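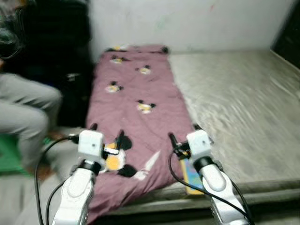 Bedding, Blankets and a Bit of a Confession

Hello again from the linen corner of the newsletter! It's spring, more or less, and I've been going through the bedding, so you're getting a whole item about blankets whether you wanted one or not. I did think about writing up the plant swap, but that will keep till next time.

Let me start with the confession. Until last November I kept every blanket we owned in one heap at the bottom of the airing cupboard, and whenever somebody came to stay I pulled at whichever corner was nearest and hoped. You can imagine what came out. Usually the scratchy tartan one, plus two pillowcases and a swimming towel. So I had a proper go at it over the winter, and I've ended up with a sort of system (I'm a bit proud of it, so bear with me).

First thing: soft blankets need a decent bed to be folded on. I used to do mine standing up, chin on one edge, arms out, the whole thing sliding down my front. A bare mattress is so much better. You lay the blanket down lengthwise, smooth it from the middle outwards with your hands, and then you can see where it's gone crooked. A mauvey pink one with penguins on it (or birds, the family is split on this) against a pale grey mattress is about as easy as it gets, you can spot every wrinkle. Plain cream on plain cream, on the other hand, is a nightmare and I've given up pretending otherwise.

I fold into a long strip first, then bring the far end towards me, then fold again till it's the size of a cushion. My sister-in-law rolls hers. We've agreed not to talk about it at mealtimes.

A word about cartoon blankets while I'm here. I know a lot of you have got one that the children have grown out of and you can't bear to part with. Keep it! They make lovely laps-and-telly blankets, and they're usually the softest thing in the house from having been through the machine so often. What I would say is fold them with the pattern on the inside if it's the sort that's printed on top of the pile. We had a dinosaur one years ago where the print wore off all along the creases, so for the last few years of its life it was a blanket of dinosaurs with no necks.

Washing, then. I do ours at 30 on the gentle cycle, half the usual amount of liquid, no softener. Softener makes fleecy things go flat and a bit greasy feeling, and I can't be doing with it. I was using Flident for ages, which smells of pears, and then the shop on Terkudik Lane stopped getting it in and I moved to the unscented one from the refill place. I miss the pears. If anybody spots a bottle please ring me before you ring anyone else.

Drying is over two airers with a gap in the middle, so it hangs like a hammock, and I turn it over after lunch. Outside if there's a breeze. I don't tumble them any more after what happened to the green one, which came out feeling like a doormat.

Then storage. I bought 3 of the zip-up cotton bags from Hajji's on the market, the ones with the little window in the side, and they've been brilliant. One for winter blankets, one for spare single bedding, one for what I call visitors (two clean blankets, two pillowcases and a sheet, ready to go). The visitors one lives on the top shelf and is not to be raided for dens. It has been raided for dens twice.

The winter bag gets a lavender sachet. The dog, Rato, is very interested in lavender sachets, so that bag goes up high too. We found one of them behind the sofa in February, completely flat, and he wouldn't look at me for the rest of the afternoon.

I've also been turning the mattresses while the beds are stripped, and giving them a hoover with the flat nozzle, and leaving them bare with the window open for a morning. It makes the whole room smell better – even the box room, and that takes some doing. Do the seams as well, right along the edge by the wall where the fluff collects. I found a hair grip, a marble and most of a jigsaw piece. We'd thrown that jigsaw away at Christmas for being one short, of course.

Now, the useful bit. We're having the bedding and blanket collection again this spring and last year's did so well that the hall has said yes to the bigger room. We're after clean single and double blankets, throws, cot blankets, pillowcases in pairs if you can manage it. Patterned, plain, cartoon, all fine. Please no duvets this time, we simply can't store them, and no pillows either unless they're still in the wrapper. If you could fold things and pin a bit of paper on saying single or double it would save us hours of opening everything up on the floor.

Last spring we got to 100 blankets and I'd love to beat that. Drop things off in the porch any morning before noon, or leave a message on the hall answerphone if you need something picked up and I'll come round in the car.

Next time, the plant swap, and I'll print the rhubarb cake recipe that several of you have asked for, as soon as I find where I've put it.

22 April 2025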